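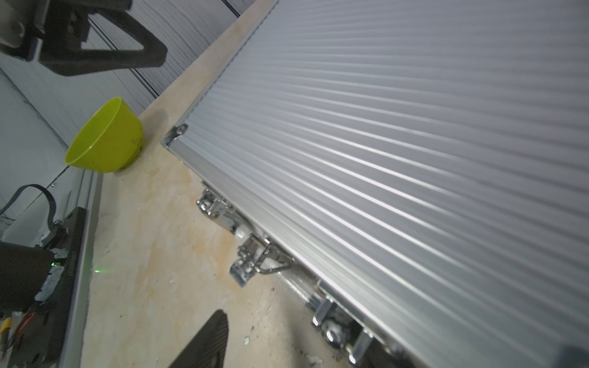

*Fig. 4.1 - Wrist camera view, with the latches on the side of the case in sight.*

## 4. Teaching a task by remote control

Revised June 2020 for the Bellamy two-arm station running Cludura.

Now for the part most people buy the station for! In this section you'll drive the two arms yourself, using the pair of hand controls, and Cludura will record everything they do. Each recording is called a *take*. A good set of takes is what the robot learns from, so it pays to get comfortable before you press Record.

You should already have finished homing (section 2) and camera checks (section 3).

### 4.1 Before the first take

1. Open the **Views** page and look at each wrist camera in turn. You want the part you're going to work on, and if possible a bit of a finger as well. It makes judging distance so much easier.
2. Lay out the objects. They needn't be in neat rows - a bit of variety between takes is a good thing.
3. Check that every cable has enough slack for the arm to reach the far corners.
4. Hold both hand controls in the rest position and press **Link**. The arms will move slowly to match you, which takes up to five seconds.

> **Caution:** Keep hands, sleeves and lanyards out of the work area from the moment you press **Link**. The arms follow the controls at once, including when you sneeze.

### 4.2 Bringing the arms together

Two-handed work is where teaching by remote control really shines, and also where beginners bump things. Practise the approach a few times with recording off.

1. Raise both grippers well clear of the tallest object.
2. Bring the left arm in first and stop just short of the middle.
3. Bring the right arm in to meet it, watching the overhead view and not the wrist views.
4. Open and close each gripper once. If one lags, press **Unlink** and go back to step 4 of section 4.1.
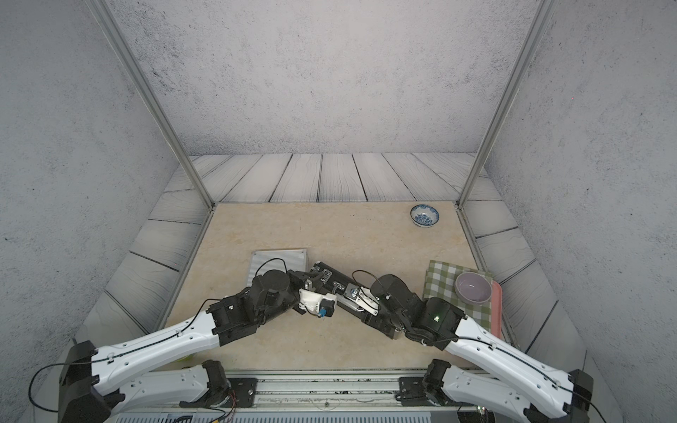

*Fig. 4.2 - Left and right grippers close together over the middle of the table.*

> **Note:** The collision guard slows the arms when they get close, but it knows nothing about bowls, trays or cloths. Those are up to you.

### 4.3 Recording a take

1. Press **Record** and wait for the tone.
2. Do the task at an easy, steady pace. Slow is fine. Long pauses are less fine, as the robot will happily learn those too.
3. If you fumble a grasp, back off and try again within the same take. Takes with a clean recovery are really useful, so do keep some!
4. When the task is done, lift both arms clear and press **Stop**.
5. Mark the take **Keep**, **Recovery** or **Discard**.
6. Move the objects a little, or turn them, and start the next one.

For a simple pick-and-place job, around 300 kept takes is a sensible first target. Anything with latches, lids or cloth will want more. The largest practice set we have trained on so far holds 1,169, and we were still seeing it help.

> **Caution:** Don't pull against something that is stuck. The joint motors will keep trying to reach the position of your hand. Ease the control back towards the arm, then release the gripper.

### 4.4 Swapping drivers

Two people can share a set, and we'd encourage it. Press **Unlink**, hand over the controls, and enter the new driver's name before pressing **Link** again. Cludura tags each take with the name, so you can compare styles later or train on one driver only.

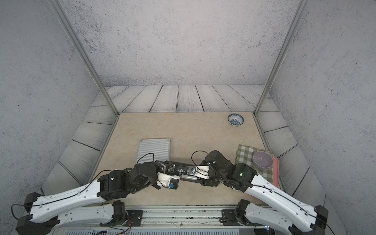 Annag Kinnear adds that at Belside they swap after three bad takes in a row, and that new drivers there spend their first session on the Gokum practice tasks with recording switched off. She also suggests setting the scale to half speed for anything that needs both grippers at once, then going back to full speed when the movements feel natural.

To change the scale, go to **Controls > Motion scale**. The setting is saved with the driver's name and comes back the next time they link.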